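Search the encyclopedia
Enter a word or phrase Go

Paper cup

A paper cup is a throwaway drinking cup made from paperboard. Most paper cups are lined with a thin layer of plastic or wax so that liquid does not soak through. They are used for coffee, tea, water and soft drinks in offices, cafes, schools and hospitals.

The usual shape is slightly tapered, with the rim wider than the base. Tapered cups can be stacked one inside another, and a sleeve of 100 takes up little shelf space. The rim is rolled outward, which stiffens the cup and gives a lid something to grip.
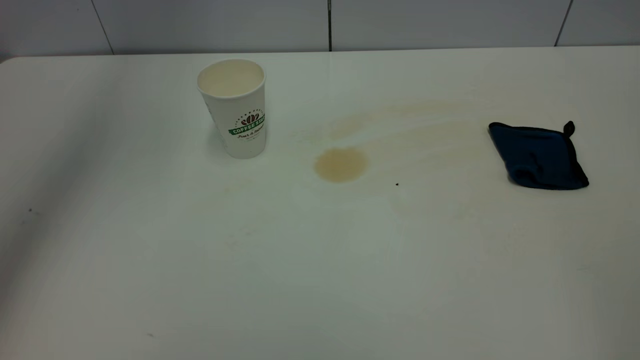

Printing is done on the flat board before the cup is formed. Small coffee shops often buy stock designs with a coffee bean emblem or the word "coffee" on them. A shop's own design costs more, and the printer Balard, in Plivport, takes such orders only in lots of 1,000 or more. Lettering on a curved cup can be read from one side only, so many designs are repeated on the back.

See also: Cup sleeve; Paperboard; Vending machine

Print this article | E-mail this article

Reader comments (2)

Matúš Urban: The article should mention double-wall cups. We switched in August and stopped buying sleeves.

Quinlan: Wax-lined cups are no good for hot coffee. Please add that to the first paragraph.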